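Bin picking: how should the success rate in the Pleneo report be interpreted?

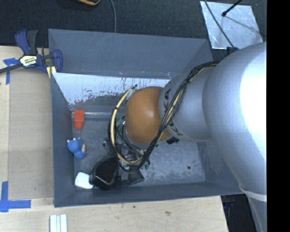
Our laboratory is reviewing the grasping method for adoption. The report lists 776 successes in 1,000 attempts. Are repeat attempts on one object counted separately?

Langat
Yes. Each attempt is scored separately, and an object may be tried 2 times before it is set aside – see the appendix, revised in March.

Nunard
We got a lower rate with 19 objects. Check your suction settings.

Billasel
Please report per-object results as well.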